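Zadordale Laundry Room Notes

README, version 7
Last changed: 2025-02-08
Licence: free to copy and change, please keep the name of the collection

What is in this collection

This folder holds pictures and written notes about washing clothes in shared laundry rooms. The subject is the ordinary work: bringing the laundry in, sorting it, choosing a program, loading, emptying and folding. The notes were started for the Nazarenko housing group, which wanted one common set of instructions for the tenants of its buildings. Later the notes from Bakmont and Flelemden were added, so the collection is now wider than its name. We kept the name because many links already point to it.

There are 52 entries. Each entry is one short text file, and 31 of them also have a picture. The other entries have only text, because the rooms were in use and we did not want to disturb the tenants.

Folder layout

notes/ – one text file for each entry
pictures/ – the pictures, with the same number as the note
words/ – the list of words we use for garments and machine parts
old/ – notes from before December, kept for comparison

The file entries.csv in the main folder joins everything together. Its columns are: entry, building, activity, surface, fabric, door, remarks.

How to read the columns

Activity has one value from this list: sorting, loading, washing, emptying, folding, waiting. "Waiting" is used when laundry lies somewhere and it is not clear from the picture what will be done with it. We were too generous with "sorting" in the first version, and many of those entries are now changed to "waiting".

Surface says where the laundry lies. The usual values are basket, floor, table, machine top and inside drum. In the laundry rooms we know, the machine top is the place that people use most, even when a table is standing nearby. If one cloth reaches over two machines, write "machine top, two" and do not make two entries.

Fabric is described by colour and by how it lies (folded, crumpled, hanging, in a pile). We do not write the material. Cotton and mixed fabrics look too similar in a picture, and we had long discussions about this which did not help anybody.

Door is open, closed or not seen. A door which is open only a little is still written as open. When there are several machines in one picture, the value is given for each machine, starting with the nearest.

Remarks is free text. Please keep it short.

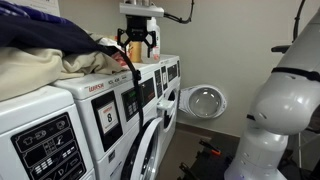 The rule of the nearest machine needs some care when a row of machines goes away toward a wall. The nearest one is often visible only in part, and its door can be outside the picture. In this case write "not seen" as the first value and continue with the next machine. Do not guess from the other machines in the same room, even if all are of the same colour and general type.

Numbers and signs on the machines

Some machines have a printed number on a card. If the number can be read, it goes into remarks, for example "card 8". It is not used as the entry number. In the older notes these two were mixed up, and we think all cases are corrected, but please write to us if you find one more.

Symbols on a control panel can be mentioned by their shape, such as a shirt. What the symbol means for the program should be written only if you have the manual of that machine. The meaning is not the same for every maker, and one wrong line in a tenant instruction can spoil a wool sweater.

A small light or a lit display does not prove that the machine is washing. It can be on while the machine waits for the next person. The value "washing" needs a written note from somebody who was in the room.

Words we use

Garment: anything that is worn. If you cannot see what it is, "garment" is enough.
Cloth: a flat piece with no visible sleeves, legs or collar. It can be a sheet, a towel or a cover.
Small item: a piece that can be lost easily, such as a sock or a handkerchief. Use it also when only a little part is showing between bigger pieces.
Pile: two or more pieces lying on each other without order.
Porthole: the round glass part of the door. Some contributors write "window". Both are accepted, but do not mix them in one note.

For colours we use simple names. Please write "cream" and not "ivory", and "navy" for a very dark blue. When a garment has two colours, write both, with the darker one first. Grey is spelled with e in all files.

Advice for tenants

The short instruction sheet that comes from these notes is in words/sheet.txt. The main points are these:

Separate dark pieces from light ones before you load, also when you are in a hurry.
Look between the folds for small items. A pink sock in a light wash is a very old story.
Empty the pockets.
Do not fill the drum completely – your hand should fit above the laundry.
After washing, leave the door open for some time so that the inside can dry.
Take your laundry from the machine top when you leave.

The last point was added at the wish of the Flelemden tenants. In Bakmont they have a shelf for forgotten laundry and do not need it so much.

Known problems

The colours in several pictures are a little yellow from the lamps. Cream and white are therefore not always safe to separate.

Entries 50 to 52 have no value in the column "surface". They will be completed in the next version.

The folder old/ still uses "washer" where the new notes say "washing machine". We will not change it.

Adding an entry

Take the next free number, copy the file notes/empty.txt and fill in all the columns. If you do not know a value, write "unknown" and do not leave the field empty. Pictures should not show the faces of tenants or name labels on baskets. New entries are read by one other contributor before they are added to the list, and this normally takes a few weeks.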